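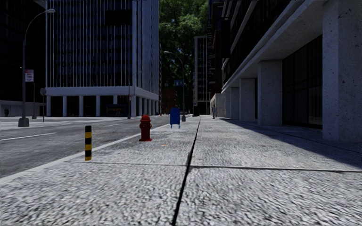

Estrella Huerta wrote that her reading group lost its notes on a crime novel twice before she found out that a review must be saved before the cover is added, and asked for the order of steps to be set out plainly.

4.3 Posting a book review to Wavumen

1. Sign in and select My Shelf. Choose the title you have finished.

2. Select New Review. Enter the author's name as it is printed on the title page. Pen names are entered under Also Known As.

3. Write the summary in the first box. The limit is 200 words. Do not reveal the ending, the culprit or the fate of any main character here.

4. Write your opinion in the second box. The minimum is 20 words and the maximum is 573.

5. Select Save Draft. The draft number appears beside the title.

6. Add the cover, then select Publish.

Caution: Adding a cover to an unsaved review clears both boxes. The text cannot be recovered.

Note: To discuss plot details, tick Contains Spoilers before step 6. The second box will then be hidden until a reader chooses to open it.

Note: Reviews of books in a series should state the volume number. Readers following the Ritero mysteries in order have asked for this in particular.

Drafts are kept for 39 days. Group editors may extend this period under Settings, Drafts, Keep Longer. For shared reviews, see section 4.4.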